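March, Tadon handheld unit 2, finger stall

Carried over from yesterday's page. Same unit, same fault: finger stops short of full close and the controller reports position reached. No error code. The operator only finds out when the item slides out on the lift.

Logged as a safety matter as well as a fault, because the second stall ended with the motor still pushing. Current stayed at the limit until the trigger was released. A fingertip in the gap at that moment would have been held there. Trigger release does open it, checked 20 times, no misses. That does not excuse the missing timeout.

Setup

Unit 2 running on the Enum controller, firmware as delivered. Force limit at 300 in the config file (raw units, the Khoury sheet does not give a conversion). Cloth folding task at the round table, one operator, head unit on. Finger is the black forked one with the thick spine, no changes to it. Housing closed, all screws in.

What was seen

First stall came after a long run of normal grasps. Second followed soon after. Between them the finger moved freely by hand with power off, so I ruled out a bent finger early. I may have been too quick about that, see below.

The log shows commanded and reported position agreeing all the way through both stalls. Reported position comes from the motor encoder, upstream of the coupling. If the coupling slips, the encoder keeps counting and the controller believes it. Nothing on the finger side measures anything.

Motor temperature flat in both cases. Supply voltage flat. Trigger signal clean.

Checks during the session, in order:

1. Power off, move finger through full travel by hand. Free, slight roughness near the closed end.

2. Power on, no load, 20 slow cycles. No stall.

3. Same again at working speed. One short close, not repeatable on demand.

4. Unit upright beside the table, finger rising out of the recess, operator still wearing the head unit. Looked at where the finger enters the housing and at the clip low on the finger.
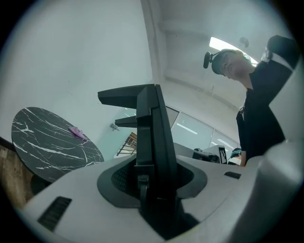

5. Side load on the finger by hand while closing, gloves on, trigger hand ready. Stalls nearly every time when pushed toward the vent grille side. Does not stall when pushed the other way.

6. Force limit dropped from 300 to the minimum. Stall still happens, so the limit is not the cause. It only sets how hard the thing pushes once stuck.

Reading of it

Side load cocks the finger in its guide, the coupling slips, the encoder runs on. The roughness in step 1 fits with this. Have not opened the housing yet, so wear in the guide is a guess.

The missing timeout is a separate problem and would be there with a perfect guide. The Enum manual lists a stall timer, default 900 ms. It is set to 0 in our file, and 0 means off. The file was copied over from the Sovis bench, where the timer was switched off for slow squeeze tests. Should have been caught at the copy.

Done

Stall timer back to 900 on unit 2. Tested against a foam block: motor cuts out, trigger has to be released and pulled again before it moves. Other handheld units still to be checked for the same line in the file. They stay off until that is done.

Unit 2 tagged out regardless. The timer works from current, and a slipping coupling can draw less than the threshold, so it does not cover every case.

To do

Open housing, measure guide clearance on both sides.
Mark coupling and shaft with paint pen so slip can be seen.
Ask Tadon whether a finger-side position sensor can be fitted.
Remove the Sovis config from the shared folder or rename it.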